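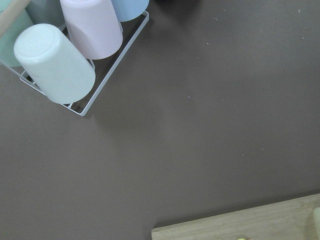
Firdevs Uçar writes that she has finished the story twice and still can't tell whether Herkex is a guild, a cult or a company. The game uses all three words at different points, so the first few answers deal with that.

Pindel lore FAQ
Last updated February 4, 2026

What is Herkex?
Herkex is the main opposing faction in Pindel. It starts as a salvage guild in the harbour district and has taken over most of the city by the time the player arrives. Shopkeepers call it "the company" because it owns their leases. The word "cult" is only used by the monks in chapter 2, who are not neutral.

Who leads it?
Liao, in name. She signs the orders you find in the customs house and gives the speech at the end of chapter 2. The orders dated after the flood carry a different seal, and the game never says whose it is.

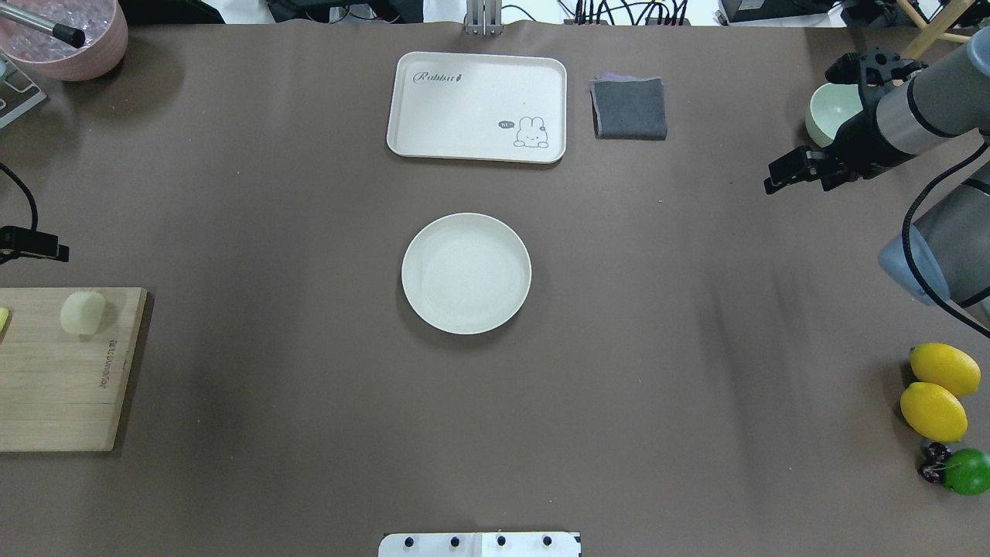
The seal also turns up on the locked door under the lighthouse. You can't open that door in the current version, even with the master key.

Is Liao the same person as the ferry pilot?
No. They share a voice actor in the English version, which is where the idea came from. The pilot mentions meeting Liao as a child, and the two are in the same room during the harbour trial if you side with the monks.

What is Iretix?
A mineral that Herkex digs out of the old sea wall. Lamps run on it, and so do the patrol machines. Handling it raw lowers your maximum health until you next sleep. Refined Iretix has no such effect and sells for 200 coins a piece at any harbour stall.

How many pages are in the Herkex ledger?
There are 231, and you only need 100 of them to unlock the archive ending. Pages do not carry over if you start a new game. The monastery set can be missed, so collect it before you ring the bell.

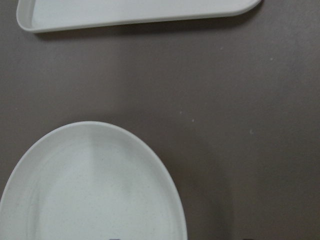
Pages picked up in the sea wall tunnels are added to the ledger only after you leave the tunnels. If you die inside, you have to pick them up again.

Can you join Herkex?
Yes, for part of chapter 3. Accept the clerk's offer and wear the grey coat. Patrols will ignore you and the monastery gate will be shut. The arrangement ends when you reach the upper wall, whatever you have done up to then.

Which ending is canon?
The sequel hasn't been announced, so there is no answer yet. The April patch changed one line in the archive ending, where Liao now says "my brother" instead of "my friend". Some players read this as a hint about the second seal.

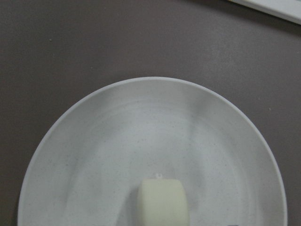

Round plate with a speckled finish

Where should corrections go?
Use the talk page and give the chapter and the version number. Screenshots of the dialogue log are preferred. Theories belong on the forum.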